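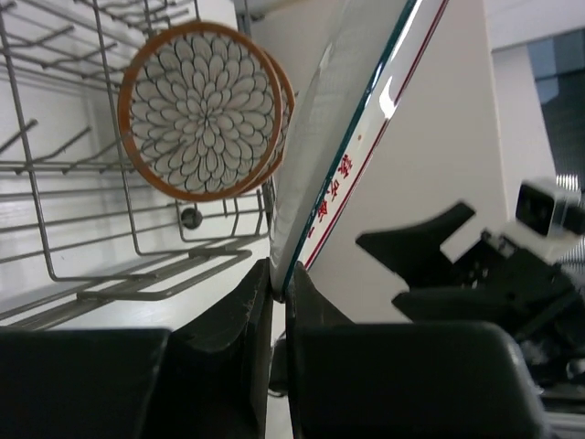 *Wrist view, left arm: plate pinched at the rim beside the dish rack, second arm behind it on the right.*

**Gripper talk, speaker notes, Aug 24, 2018**

Leave slide 1 up while people sit down. Don't start on the numbers yet.

Opening: most of you have seen the Baltholm video. Two arms, a stack of dishes, cheerful music. I've watched it more than I'd like to, and I still can't tell from it whether the gripper is any good. Today is about what we can tell.

**Slide 1 - the pinch**

- Point at the fingertips. Two narrow tips on one edge, and the whole plate hangs off that.
- Glossy plate, so there are bright glints along the green rim. Ask the room where the edge ends. Give them a few seconds. Then say that our edge finder has to answer the same thing from a view like this one.
- The red characters are blurred and squashed at this angle. Fine for grasping, bad for anyone who wants to read a label with a wrist camera. Wisa's sheet suggests you can do both. I'd like to see that on a curved glaze.
- Do NOT say "secure grasp." A still shows contact. It says nothing about slip.

**Slide 2 - what we compared**

- Firnar fingers: long, narrow at the tip, wide at the base.
- Wisa fingers: softer pads, shorter reach.
- Same arms, same wrist camera, same controller for both. If someone asks about the Mahlangu controller, that's slide 5.
- Total attempts: 1,902. Firnar got 1,131 of them and Wisa got the rest. Say out loud that the split is uneven. The Wisa pads came in late, in April, and we ran out of bench time.

**Slide 3 - the success chart**

Slow down here, this is where people take photos.

- 1,774 attempts counted as "lifted." Lifted means the dish cleared the rack. It doesn't mean it got put down again in one piece or in the right slot.
- I don't love this measure. We picked it early because it was easy to score, and then we were stuck with it.
- The bars for the two finger sets are close enough that I wouldn't buy either one on the strength of this slide. Someone will ask which is better. Answer: for thin rims, I lean Firnar. For bowls, I don't know.

**Slide 4 - the rack**

- Go back to the picture if there's time. Look at the wires and the short tines next to the standing plates. The two patterned plates overlap, and the back one is mostly hidden.
- A bare table flatters every gripper. Wire racks punish wide fingers, and sales demos tend to leave them out.
- We scored a subset of 200 attempts by hand for finger-to-wire contact. Two of us scored it and we disagreed more than I expected - mostly over light brushes. Treat the contact column as soft.

**Slide 5 - controller**

- Mahlangu claims the force limit works out of the box. It worked after we changed three settings, one of which isn't in the manual.
- Default closing speed was too fast for ceramics, in my opinion. Theirs differs. Fine.
- Skip the latency plot if we're past the half hour.

**Slide 6 - camera**

- The view tilts with the wrist. Walls and wires run at odd angles, and the other arm goes soft in the background. If you plan to track both arms from one wrist camera, think again, or at least add a fixed one overhead.
- The fingers fill a lot of the view. Longer fingers, less plate. That cost never shows up in a gripper spec.

**Likely questions**

- "Can it do glass?" Not tested. Don't guess.
- "Did the second arm help?" Sometimes, for handovers. We logged those separately and I haven't gone through them properly.
- "Would you deploy this?" No. Ask me again after we've scored placement.

Raw logs are on the shared drive, under the bench folder. Hand out the settings sheet at the door, and take back the leftover copies - there's a typo in the force column.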